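Voting from two addresses: notes on the residency declaration

March 6, 2018

I spent part of last week reading the elector eligibility rules for our coming municipal by-election, mostly to settle an argument with Alvar Eklund, who owns a cottage lot in Stavstead and rents an apartment in Ollow. He was under the impression he could vote in both places. He can, as it happens, but for different reasons in each, and the paperwork is different too.

The relevant distinction is between a resident elector and a non-resident property elector. A resident elector lives in the municipality on general voting day and has done so for the qualifying period. A non-resident property elector holds title to real property there and lives somewhere else. Alvar is the first kind in Ollow and the second kind in Stavstead. He gets one ballot in each, and he would still get only one in Stavstead if he bought the lot next door.

Where it becomes untidy is joint ownership. The Stavstead lot is registered to Alvar and his cousin Britt-Marie Hellström. Under our rules only one of the registered owners may vote as the property elector, and that person needs written consent from a majority of the owners. With 2 owners a majority is both of them. Britt-Marie therefore has to sign for Alvar, or he for her, and if neither signs then the lot produces no vote at all. The consent form is a single page. It stays in force until it is withdrawn in writing, so a consent filed for the last general election is still good for this one. Alvar had filed one and forgotten about it.

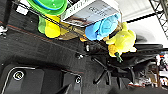

Wire shelf rack, with a good deal of metal in front of it.

The second matter is tenancy. Gunvor Solheim wrote to me after my July post on the voters' list and asked whether a lease gives any right to a property vote. It does not. Registered title is required, and a lease on a commercial unit, however long, gives the leaseholder nothing. Corporate ownership is excluded as well. If any part of the title is held by a company, the individual co-owners lose their eligibility for that parcel. I had that wrong in the July post and have corrected it.

Third, identification. A resident elector who is already on the list needs to state a name and address and sign the book. One who registers at the table needs two documents, at least one of them bearing a signature, and between them they must show identity and place of residence. A utility bill will do for the second part. A property elector needs all of that plus proof of title, and a tax notice is not accepted in Stavstead as proof of title, though it is accepted as proof of address. I asked at the municipal counter to be sure of this and the clerk confirmed it. A title search printout costs a few dollars and is good on the day.

Anselmo Godoy, who worked the registration table at the Cordeiro Street hall for the last election, tells me this is where most of the delay came from. People arrived with the tax notice, were sent home, and in several cases did not return. His table kept its own tally and turned away 9 property electors over the day. In a contest with a margin under 100, that is worth a line of bold type on the mailed notice. The notice for this by-election has no such line. I have checked both sides of it.

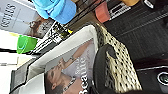

Woven basket and a copy of Beauté in a white tray.

Advance voting is open to anyone and no reason need be given. The mail ballot is narrower. It is available to electors who expect to be away on general voting day and to those with an illness or disability that makes attendance difficult. Property electors living outside the district may also apply. The package has to be received by the close of voting, and a postmark counts for nothing. The post from the Mesano side can take a week in bad weather, so a courier or the drop slot at the municipal office would be the prudent choice.

Gunhild Snorradóttir has suggested that the property vote should be abolished outright, on the grounds that no other order of government ties the franchise to land. I am inclined to agree in principle. In practice the number cast in Stavstead is small, and I would put fixing the notice ahead of it.

Corrections are welcome in the comments. Please cite the section number if you have it. I still need to find out what happens to a filed consent when one of the owners dies and the title has not yet been transferred. The Act is silent as far as I can tell, and the clerk was going to ask.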